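FOR RELEASE: May 2021

Ultadby Sleep Shop Launches the Stullex Bed Reset, a Short Class in Making Your Bed and Finding What's Lost in It

ULTADBY — Hi, I'm Bergþóra Overgaard, and I run Lasow, the little bedding and sleep shop on Politis Street. I usually let the shop window do the talking, but I'm so pleased with this one that I wanted to write the announcement myself!

Starting in August we're offering the Stullex Bed Reset, a home visit where one of us comes over and shows you how to get a messy bed back in shape in about 15 minutes. You do the work with us (sorry, we don't do it for you), and you end up with a routine you can keep going on a regular morning before coffee.

The idea came from the shop counter. People kept coming in to buy a new sleep mask and telling me the old one had to be somewhere in the bed. I'd sell them one, and a month later they'd be back with both in their bag and a slightly guilty look. Masks slide under the pillow, they get folded into the sheet, they go down the side of the mattress. So do hair ties, earplugs, socks and phone chargers. I once found a library card in mine.

So the Reset starts with a search. Pillows and blankets come off first and go on a chair. Then you work along the sheet with your hands, opening each fold and pressing it flat as you go, and anything you find gets put to one side. After that we pull the corners, smooth from the middle out toward the edges, and put the covers back on. If your sheet has stripes, lucky you — line them up with the long side of the bed and you'll see right away when it's on crooked.

We also talk about where the small stuff should live. I like a hook or a shallow dish by the bed for masks, with the strap laid flat so it doesn't get twisted. Hand wash the mask when you change the sheets and let it dry overnight.

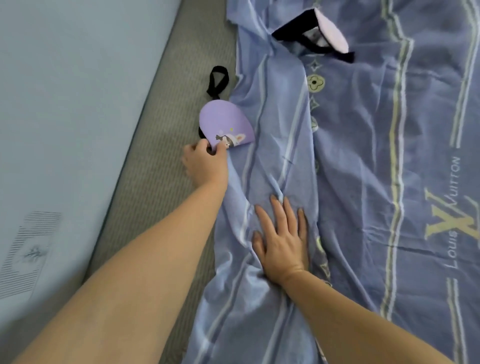 Smoothing out the folds: one lavender mask in hand, a second still partly tucked into the striped sheet.

A visit for one bed is $15, and each extra bed in the same home is $5. We can take up to 4 beds per visit, which should cover most families (bunk beds count as two, and yes, I'll climb the ladder). Bring out whatever sheets you already own. Old ones, fancy ones, patterned ones, it really doesn't matter to us and you won't get a sales pitch.

Sign-up is open now at the shop, or you can call and ask for extension 995. Leave your name and how many beds you have, and I'll call you back to set a time. We're staying inside Ultadby for the first month, but if you live farther out, please leave a message anyway so I know where to go next!

Press contact: Bergþóra Overgaard, Lasow, Politis Street, Ultadby, extension 995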